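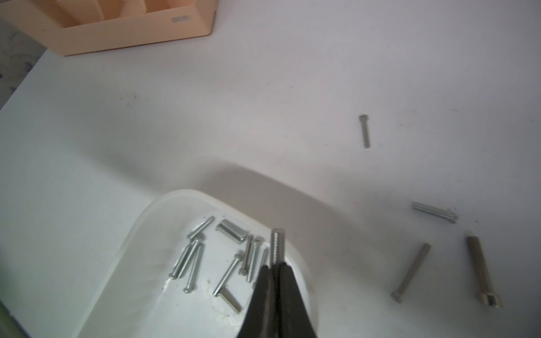 We have a sorting cell at the Prukasberg shared workshop! Well, most of one. It's been growing in the back bay since October, and this month the second arm went on the rail, so I've been told to write it up for the newsletter before people start asking why the good hex keys have gone missing. (They're in the tray. Please leave them there.)

The idea came from Märta Myklebust, who got fed up with the mixed fixings that come in with donated kit — screws, socket heads, fat old bolts, all in together. The job is for the arms to pick them out one at a time and put them where they belong. We've got a test batch of 171 pieces and so far we're only asking for 50 in a sitting, which is plenty when you're stood there willing each one on.

The grippers took the longest. I filed the first fingers myself and they were dreadful, so Carol Cheetham drew up a slimmer pair, which we've called Brutov for reasons lost to a very late evening. Thin screws are still the fiddly ones, especially when they lie across each other. The white tray and white top were Carol's idea too, and shiny bits on white have given us no end of trouble with the lighting.

The frame is aluminium extrusion, and yes, the walls are papered with violets. Märta chose the pattern and I've grown very fond of it. Both arms sit on the one rail along the front, with their cables clipped down the long links — I did those clips twice and would rather not do them again. 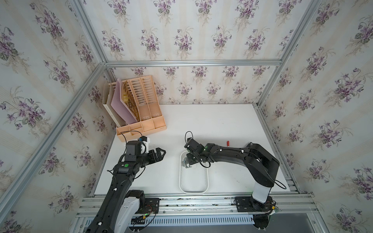 ## Coming to see it

Drop in any evening after seven and one of us will start it up for you. We could also do with more odd bolts, the uglier the better, so bring a handful if you've a jar at home. Leave them in the Plovari tub by the door.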